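An afternoon at the Mabaso learning center

I had been asking to visit since spring, and in July a place finally came up on one of the open afternoons. The center sits at the far end of the Gekden settlement, past the water tanks, and it takes in children whose families have crossed the border with little more than the clothes they had on. I went in expecting to be sad. I came out with chalk on both sleeves and a song stuck in my head!

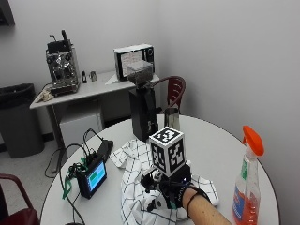
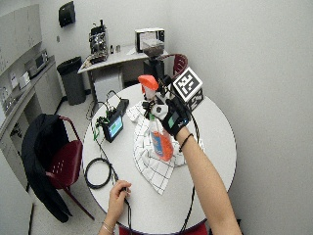

Dumisani Visser had told me beforehand to forget the idea of a school day. There are three of them, he explained, stacked on top of each other: little ones from seven in the morning, the middle group at eleven, teenagers from three until the light goes. It is the only way to fit everyone in. The center has 24 teachers and eight rooms, and the waiting list for the youngest group stood at 116 names when I was there.

I sat in on the middle group first. The lesson was fractions, taught in two languages at once, with the teacher switching whenever she saw a blank face. She used flatbread. A whole row of boys argued over whether two quarters was a fair swap for a half, and they got so loud that the class next door banged on the wall. (The class next door was doing spelling, and I felt for them.)

Then the library, my favorite part. It is one long room with 4,000 books, most of them sent by a school network in Harar, and the shelves are sorted by language and then by how hard the book is. Children can borrow up to two at a time. A girl of nine or ten showed me the one she was on, a story about a lighthouse, and asked whether I had ever seen the sea. I said yes and had to answer questions for quite a while — how far, how cold, can you drink it.

Many of these children have missed two or three years of school, so ages are mixed. A 13-year-old may be learning to read beside a child of eight. The teachers told me that older students often find this hard in the first weeks, and that some stop coming. Skalard, the small charity that pays the salaries, now runs an evening reading hour just for them, and 200 teenagers signed up in the first term.

The song, by the way, was the one they sing while stacking chairs between shifts. It has at least nine verses. I was taught four, badly, by a very patient six-year-old, and I still missed the bus back because I wanted to hear how it ended.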